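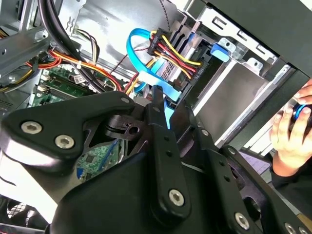
Buying a gripper cell for computer strip-down: frequently asked questions

Last updated Jan 15, 2025

Who are these answers for?

Repair shops and refurbishers planning their first arm and gripper for work inside desktop cases. If you already run a Plevum cell, see the upgrade page.

What does the Plevum package include?

The arm, one gripper, the wrist camera, the controller and a bench plate. It does not include the bench, guarding, spare fingertips or fitting. These are quoted separately and should be in your budget from the start.

Which gripper should I choose?

For cables and plugs, the Saber. Its fingers are narrow enough to go between a drive bay and the wiring in most tower cases. The Lindell has a stronger hold and suits panels, power supplies and whole drives, but it is too wide for a crowded case. If you do both kinds of work, buy the Saber first and price the Lindell as a second-year item.

Can it unplug a flat data cable?

Yes, if the fingers can reach the plug. Pulling on the ribbon is not recommended where the cable is to be reused. Loose power leads in front of the plug are the usual cause of a failed pick, so allow for a person to move them aside.

Do I still need an operator?

Yes. Plan on one trained person per cell for the whole shift. Two cells can share an operator only when the cases are all the same model.

How much should I set aside for spares?

We suggest £800 for the first year. A set of fingertips is £21 and a replacement finger link with pins and screws is £611 fitted. Prices exclude VAT. The link price falls if you send the old one back.

How long do fingertips last?

We change ours every 500 cases. Sharp case edges wear them faster. Check them at the start of each shift and keep a spare set at the bench.

Can I hire before I buy?

Zindley hires out the full package by the month, with the Saber fitted. Half of the first month's hire comes off the price if you go on to buy. Hire units are normally all out in August, so book early if you want one over the summer.

Can I use my own arm?

Possibly. Send us the make, the flange drawing and the rated payload. Remember to count the weight of the camera and its bracket as well as the gripper.

What do you need from me for a quote?

The kinds of case you handle, how many a week, which parts you want removed, and whether they will be resold or scrapped. Photos of a few opened cases help, including the untidy ones. Quotes are valid for 21 days.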